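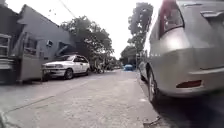 Gear: Combo Amps and Portable Sound

Varnach Cusi 50 Portable Combo Amplifier

Print this page
E-mail to a friend

By Edith Llanos

The first time I plugged into a Cusi I had a cheap Telecaster copy in my hands, a cable with a crackle in it, and maybe ten minutes before the store closed. I stayed for an hour (sorry, Ulises). It's a small amp with a big, open, slightly old-fashioned voice, the sort of sound you hear on jangly records from the early sixties and then again on all the records made by people who grew up loving those, and I've been looking for an excuse to write it up properly ever since.

So we have two of them on the floor now, one in cream and one in dark green, and more coming in October.

What you get

The Cusi 50 is a solid-state combo with one ten-inch speaker and a small horn tweeter that you can switch off. It makes 50 watts on wall power and drops to half that on its internal battery. There are two channels. Channel one is for guitar, with volume, treble, bass, and a Bright switch. Channel two takes a microphone or an acoustic pickup through a combination jack, and has its own volume and a single Tone knob. Spring reverb is shared between the two, and yes, it's a real spring tank! Kick the cabinet and it crashes just like it should.

On the back you'll find a line out, a headphone jack that mutes the speaker, a footswitch jack for the reverb, and an aux input on a mini-jack for a drum machine or a phone. The power cord is detachable. I wish the socket were recessed a little deeper, as the plug sticks out and will catch on things in the trunk.

How it sounds

Clean is where it lives. With the Bright switch up and the treble a bit past noon, a twelve-string sounds huge on this thing, all chime on top with enough wood underneath that it doesn't get brittle. Single coils love it. Humbuckers are good too, but I'd back the bass off to nine o'clock or you start hearing the cabinet more than the guitar.

Past about two-thirds on the volume it starts to get hairy, and I like the hair. It's not tube breakup and I won't tell you it is. It's a bit grainier and it comes on quicker, closer to those little catalog amps that everybody's uncle had. For rockabilly, for garage, for Mexican-American border stuff with a lot of downstrokes, it's perfect. For a smooth blues lead you'll want a pedal. Abelardo Ayala brought in his board one afternoon and ran the whole row of dirt boxes through channel one, and the amp took every one of them without turning to mush. The only thing that fought with it was his fuzz, and his fuzz fights with everything.

The reverb goes from a light slap to full surf. I keep it at three. There's a very faint hiss above seven that you won't notice once you're playing.

The mic channel surprised me. I expected an afterthought and got something I would sing through at a small party, no question. It's warm in the low mids and the single Tone knob is voiced sensibly, so you can take the boxiness out of a nylon-string pickup with one small turn. There's no phantom power, so bring a dynamic mic. There's also no feedback notch, and with an acoustic guitar you'll need to think about where you stand.

Is it loud enough?

For a duo or a trio in a café, easily. Varnach rates it at 107 dB peak, and I don't carry a meter, but with a drummer using brushes or hot rods I never had it past halfway. Lucero Cárdenas played a wedding cocktail hour with hers in the garden and told me they asked her to turn down. With a rock drummer on sticks in a full room you'll want to run the line out to the PA and use the amp as your monitor. The line out is taken after the reverb, and it has a speaker-style filter on it, so the front-of-house sound isn't fizzy.

Battery life

The battery gives you a long evening. On battery at moderate volume I got a full afternoon of playing and most of a rehearsal before the light turned from green to amber, and then another forty minutes or so after that. It charges whenever it's plugged in, even with the power switch off. The pack is good for up to 300 charge cycles according to the manual, and when it wears out you replace it yourself with a screwdriver. Four screws, one connector. I love that they did it this way – so many portable amps end up in a closet because the battery died and it's glued in.
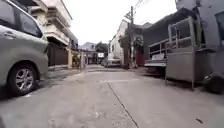
Narrow lane with a silver-grey minivan and a stainless-steel food cart.

Build

The cabinet is birch ply with a textured vinyl covering, metal corners, and a top-mounted strap handle that's wide enough for a whole hand. It weighs a little more than it looks like it should. The control panel sits on top, facing the player, with white lettering big enough to read on a dim stage. Knobs are the chicken-head kind. They turn stiffly at first and loosen up after a week, and I would rather have that than the other way around.

There's a tilt-back leg on each side. They lock at one angle only, and it's the right angle.

My one real gripe is the grille cloth. It's beautiful, a sort of oatmeal color with a thin gold thread, and it shows everything. If you set the amp down in the grass you'll know about it. Get the cover.

Cusi or Sutton?

People ask this every week, so: the Sutton is the larger one, with two speakers, tremolo, and no battery. If you never play anywhere without an outlet, the Sutton is more amp. The tremolo is gorgeous, slow and swampy, and I don't blame anyone for wanting it. But you can't sling it over your shoulder and walk to the bus, and it doesn't have the mic channel. I play out more than I play at home, and for me it's the Cusi by a mile. Yeison Palomino in our repair shop owns both and says he picks up the Cusi four days out of five.

If you're coming from a Serar practice amp, which a lot of our students are, you'll find the Cusi much less compressed. It doesn't flatter you as much. Give it a few days. Your right hand gets better.

Settings to start from

Jangle: volume 4, treble 6, bass 4, Bright on, reverb 3. Twelve-string or bridge pickup, and a compressor in front if you have one.

Surf: volume 5, treble 7, bass 5, Bright on, reverb 8. Flatwounds if you can stand them.

Rockabilly: volume 6, treble 5, bass 5, Bright off, reverb 2, with a short slap delay through the pedalboard.

Soft singer-songwriter: guitar into channel two, Tone at 5, tweeter on, reverb 4. Voice through a second amp or the house.

Price and ordering

The Cusi 50 is $641, with the power cord, a one-button footswitch, and the paper manual in the box. The padded cover and the shoulder strap are sold separately. Two-year warranty from Varnach, and Yeison handles any warranty work on our own bench, so you don't have to ship anything. Come in and try one! Bring your own guitar if you can, it really does make a difference, and come before the after-school lessons start if you want to turn it up.

Page updated Sep 20, 2018

Comments (5)

Lucero C.
Confirming the wedding story. Also the green one looks much better in person than on the Varnach site. Does the October shipment include the cream? My sister wants one.

Edith Llanos
Both colors, Lucero. I can put her name on one.

stringbender_al
Any word on whether the tweeter switch affects the line out? I run a baritone and I'd want it off in the room but some top end to the board.

Ulises Rengifo
Line out ignores the tweeter switch, it's taken before that point. And Edith, you still owe me for the late closing.

Rick in the back row
Bought mine in the spring. The stiff knobs thing is true, the treble took about a month with me. Great little amp for flatpicking through channel two. I did change the footswitch cable for a longer one, the one it comes with barely reaches past the mic stand.

Get our newsletter! New arrivals, used gear, and open-mic dates, once a month. Enter your e-mail address to sign up. You can unsubscribe at any time.

This site uses cookies to remember your cart and preferences. By continuing to browse you agree to our use of cookies. OK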